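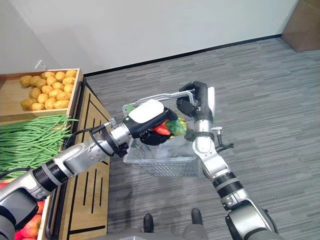 Chapter 10
Replenishment at Sea

Learning Objectives

After studying this chapter, the student should be able to:

Define underway replenishment and distinguish the connected method from the vertical method.
Describe the duties of the delivering ship and the receiving ship during an approach.
Explain how fuel, ammunition and provisions are ranked when time alongside is short.
Complete a basic stores request from a set of consumption figures.

Key Terms

connected replenishment, control ship, emergency breakaway, messenger line, romeo corridor, span wire, vertical replenishment

10.1 Introduction

A warship leaves port with a fixed quantity of fuel, food, spare parts and ammunition. Once any of these runs low, the ship must return to harbor or receive more where it is. Navies that operate far from home have long chosen the second course. The transfer of supplies between ships while both are moving is called underway replenishment, and the ability to carry it out determines how long a force can stay on station.

Air operations add to the demand. A carrier must supply its own crew and also the aircraft it launches, and a day of heavy flying draws down jet fuel far faster than a day of transit. For this reason, the supply officer and the air operations officer plan together from the start of a deployment.
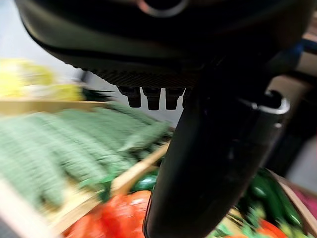

Figure 10.1. Gripper housing and finger, close view.

10.2 The Two Methods

In connected replenishment, the two ships steam side by side on the same course and at the same speed. The delivering ship normally serves as the control ship and holds steady, while the receiving ship makes the approach and keeps station. A light messenger line is passed first. Heavier lines follow, and then the span wire that supports the fuel hose or carries the cargo trolley. Either ship may order an emergency breakaway, and both crews rehearse it before the first line goes over.

In vertical replenishment, a helicopter lifts loads from one deck and sets them on the other. The ships may be well apart. Fuel in quantity cannot be moved this way, but provisions and mail can - often while fueling continues on the opposite side.

10.3 Planning the Request

A stores request begins with the number of persons aboard and the days until the next meeting with a supply ship. Fresh produce is listed apart from dry and frozen goods, as it spoils first and is struck below first.

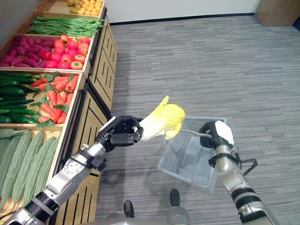
Figure 10.2. Tiered wooden display with potatoes, green beans, sweet potatoes and tomatoes.

Consider the training problem used throughout this chapter. The supply ship Endisska is to meet the frigate Lambert in September. The frigate carries 147 persons and requests 553 cases of provisions. The supply ship has 707 cases ready for issue, leaving 154 for the next customer. The student should keep these figures at hand, as the exercises in Section 10.6 return to them.

Section 10.4 takes up the approach in detail, beginning with the signals flown by each ship - first at the ready, then close up.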